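Hat stands and a worn tabletop: news from the Studari shop

The children's hats have moved off the pegs by the door and onto the long wooden table. Pegs pull a soft crown out of shape, and smaller customers couldn't reach them anyway. Each hat will get its own wire stand, the open kind with two rings joined by a slanted wire. We ordered 17 to begin with, and they arrived at the end of August.

The bucket hats go out first. The yellow one with the embroidered bear face is the one people ask for, so it gets the spot nearest the middle of the table.
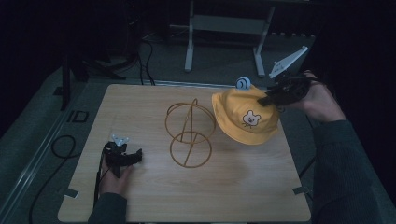

How should a bucket hat be stored at home if there is no stand?
Turn it upside down on a shelf so that it rests on the crown, and put a little tissue paper inside. A floppy brim keeps its line better that way than when it is pressed flat under other hats.

Stands are for sale as well, at the counter, while the second box lasts. Tumaini Mushi is keeping the list of names for anyone who wants more than two.

The table itself needs a decision before the fall stock comes in. It is a pale wood with a lot of wavy grain, and it shows marks easily. There is one long whitish streak with ragged edges where the surface looks worn or scraped. Sanding the whole top would mean clearing it for several days. A runner would cover the streak but also the grain, and the grain suits the hats. We have set aside 200 dollars for either one.

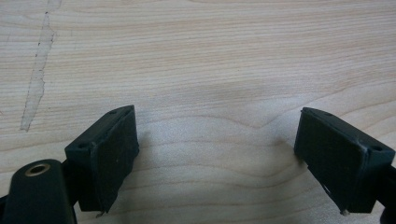
Mushi would leave the tabletop alone until after the holidays, wipe it with a barely damp cloth, and spend the money on taller stands for the winter hats, which have heavier crowns and tend to slide down a low ring.

Winter hats go on the table when the last bucket hats are gone. Orders for name labels close September 3, 2018, and forms are in the tray beside the register.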